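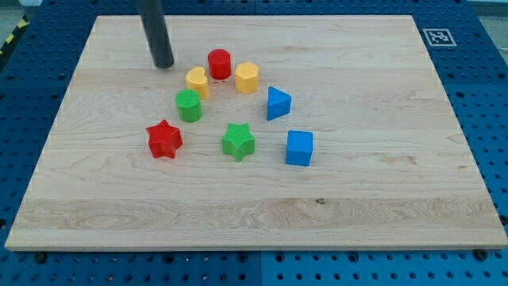
I've had the same seat at Monimgate Oval for 11 seasons, and I can tell you precisely which bit of the roof drips on it. So when the email came through on Monday, March 7, 2022, saying membership money would be paid back for the home games we never got, I read it standing in the kitchen with my toast going cold, and then I read it again to work out what it really wanted from me.

If you missed it, the ground lost five home matches last season. Two were moved interstate, one was played with the gates shut, and the last two were scrapped when half the visiting squad couldn't travel. Members had paid up front for all of them. The club said at the time that it would "look after everyone", and then summer arrived and we all went to the beach and forgot to be cross.

Now there's a form. You log into the members' page, which is run by a ticketing mob called Clelteo, and you pick from a list. You can take the cash. You can roll the money into this season. Or you can leave it with the club, in which case your name goes on a wall behind the northern goals, in letters I'm told will be readable if you've brought your good glasses.

I rang around the people I sit with (we have a group chat, but it's mostly pictures of pies). Our row is split right down the middle. The family on the aisle took the cash the minute the page opened, and good on them, they've got three kids in junior footy and boots cost what they cost. The bloke behind me left his in and won't hear a word about it. My sister, who shares my membership and half my opinions, wanted to know if we could take the cash and still get on the wall. We can't. She asked twice.

What surprised me was how much it stirred people up. You'd think money coming back would be the easy part! But a membership is a funny sort of purchase. I don't add up the games when I buy it. I've paid for plenty I didn't go to - weddings, a bad flu, one Sunday in the rain when I simply couldn't face it - and it never crossed my mind to ask for anything back. Then the games get taken away by someone else, and all of a sudden I'm at the table with a calculator, dividing the thing by home matches and wondering whether the final round against Sombatkul should count as more than one.

It should, by the way. We haven't lost to Sombatkul at home in years and I'd been looking forward to it since the fixture came out.

I wanted to know how the club was coping with all this, so I went along to the members' night in late February, before the offer was final. It was held in the social room under the old stand, and 300 of us squeezed into a space that suits rather fewer. The carpet in there has been sticky for as long as I've been going. There was a slide show, and there were party pies, and there was a long stretch about the new shirt sponsor, Clolix, who sell fencing and gates and seemed very pleased to be asked.

The questions were better than the slides. A woman near the front asked why concession members were getting their money back at a flat rate when they'd paid different amounts depending on when they joined. There was a bit of shuffling on stage and then a promise to look into it, and to the club's credit the email had it fixed. Somebody else wanted to know about parking passes. Parking passes, it was explained, belong to the council and were a separate matter, and the groan that went up was the loudest noise I've heard in that building since we made the prelim.

Then there was the number everyone had come for. The club told us 700 members had already written in to say they'd leave their money where it was, before there was even a form to say it on. People clapped. I clapped too, with a slightly guilty feeling, as I hadn't made up my mind and I had a new hot water system to pay for.

I do think the club could have moved sooner. Months went by with nothing but a cheery newsletter about pre-season training, and I know of people who gave up and let their seats go. One of them had been in the row in front of us since before I arrived. There's a young couple in there now who stand up at the wrong moments, and they're perfectly nice, and I miss the back of the old fella's hat.

And I'd have liked a simple option to split it. Half back, half to the club, thanks very much. I asked Clelteo on their help line and was told the system couldn't do halves, in the voice of a person who'd been saying so all day.

In the end I rolled mine over. It was the dullest choice on the list and my sister has called it cowardly, but it brought this year's bill down to something I could pay without moving money about, and I kept the seat. The new cards are due in the post before round one. I've already bought a cushion for the drip.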